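Talk for the Estcombe Social Dance Society open evening
November 2021
Speaking notes, second half, after the tea break

Wait until people have put their cups down. They won't, but wait.

Hello again. For those who came in during the waltz, I run the beginners' class, which means I have had my feet stood on by most of the people in this room. I have been asked to talk about how to keep coming to dance classes after the third week. I was given fifteen minutes. The band would like me to take ten.

Start with the third week itself. Week one, everyone is terrible and it's a party. Week two, you remember the basic step and tell people at work. Week three we add the turn, and the car park is suddenly very full of people remembering they left the oven on.

(Pause. If no laugh, carry on as though none was expected.)

My own third week was in August, in the old hall at Durkmont, with the windows painted shut. I turned left. The other 16 turned right. I went home and decided that I was more of a listener.

What got me back was having paid for the whole term. I mention it because people like to hear about passion, and in my case it was a non-refundable deposit.

Slide: the turn, drawn as footprints. Don't explain the footprints. Last time I explained the footprints it took 7 minutes and I finished facing the wall.

Things that helped, in no order:
Shoes you can slide in. Trainers grip the floor and your knee does the rest of the turn without you.
Dance with people you didn't come with. Couples who only dance with each other learn each other's mistakes, and then defend them.
Count out loud. You will feel silly. You already look it, so nothing is lost.
Practise in the kitchen, in socks, short bursts. The dog will leave.

Leaders — stop apologising halfway through a move. Finish the move, then apologise. Followers, if he hasn't led it, don't do it for him, however kind that seems. He will never find out otherwise and will go on to teach.

Now the Plora weekend. Coach goes from outside Tavares, the shoe shop, at 7:45. Last year it left on time and three people still haven't forgiven it. The ballroom holds 200 and the floor is sprung, so you will dance better there than you do here and be disappointed when you get back. Forms are on the table by the door. Please write so that it can be read.

If running long, skip the story about the cummerbund.

Finish: third week of this term is next week. We are doing the turn. I will be standing by the car park door.

Hand over to the band. Get off before they start.
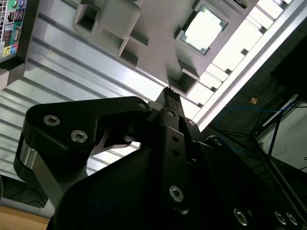 Black gripper, close up, with a grey fixture plate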